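Home Services Trades: Customer Contact and Paperwork
Handout 3: The service call from door to invoice
Instructor: Wycliffe Masanja
Londcombe evening program

Read this before the practice calls. You will need the sample work order from Handout 2 and a pen.

1. Before you leave the shop

Read the whole ticket, including the notes from whoever took the call. Customers describe what bothers them, and the cause may be in another room. "Kitchen lights flicker" could be a loose neutral at the panel, a bad dimmer, or one worn lamp. Write down two questions you want to ask when you get there.

Call the customer when you are on the way. Give your name, the company name and your arrival time. If you are running late, call again before the window closes. A call made after the window has closed counts as a missed appointment in this course, and most employers treat it the same way. 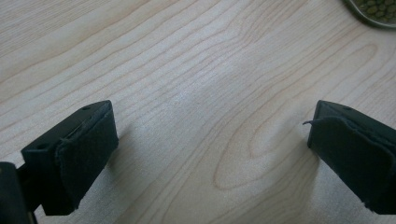

2. At the door

Step back from the door after you knock or ring. Say who you are and show your badge. Ask if there are pets inside and where they would like you to park tools. Put on shoe covers before you cross the threshold.

Ask the customer to tell you about the problem in their own words. Let them finish. Then repeat it back in one or two sentences and write that version on the work order under "Customer complaint." Do not write your diagnosis in that box. Students lost points on this in the July section more than on anything else.

3. Diagnosis and the estimate

Tell the customer what you are going to check and whether power or water will be off while you do it. Ask about computers, medical equipment and freezers before you shut anything down.

When you have found the fault, stop. Explain it, give the price, and get a signature before any repair work starts. The signed estimate must show:

- what was found
- what you propose to do
- parts and labor on separate lines
- anything you are leaving out 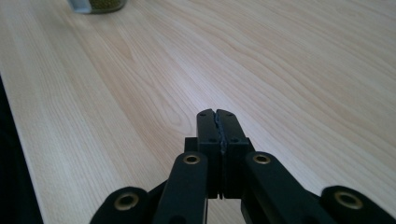
The last line matters because it settles arguments later. If you replace a receptacle and leave an old one on the same wall, write that down. A customer who reads "second receptacle not included" and signs it knows what was agreed.

For class we use a limit of $400. Over that amount, you call the office before you present the price. Your employer may have a higher or lower limit, so ask in your first week.

4. Extra work

Customers often ask for something more once you are in the house. Small jobs are fine if you have time and you are qualified to do them. Write a second line on the estimate and get initials next to it. Do not do it as a favor and leave it off the paperwork. If something goes wrong with it, there is no record of what you did.

Case for discussion: Sakholm Electric sent a technician to replace a bathroom fan. The homeowner asked him to "take a quick look" at a porch light. He tightened a connection and left. The light failed the following week and the homeowner asked for a free return visit. The work order listed only the fan. Who pays for the second trip? Come ready to argue either side.
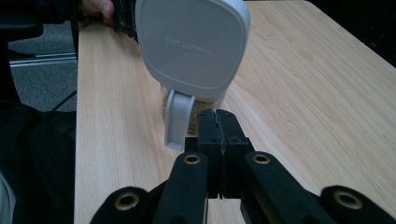 A second case, from Nuchit Plumbing, is in the course packet. In that one the extra work was written down and initialed but no price was entered. Compare the two and note where the technician could have stopped and asked.

5. Closing the call

Test the repair with the customer watching. Clean up, take your trash with you, and put back anything you moved. Go over the invoice line by line. Leave the customer a copy, printed or emailed, and tell them who to call about the warranty.

We use the Tradano forms for invoices. Fill in every field. Write "none" if a field does not apply.

Assignment

Complete one full work order and invoice for the Sakholm case, written the way the technician should have done it. Worth 20 points. Due November 23, 2018, at the start of class. Handwritten is fine if I can read it.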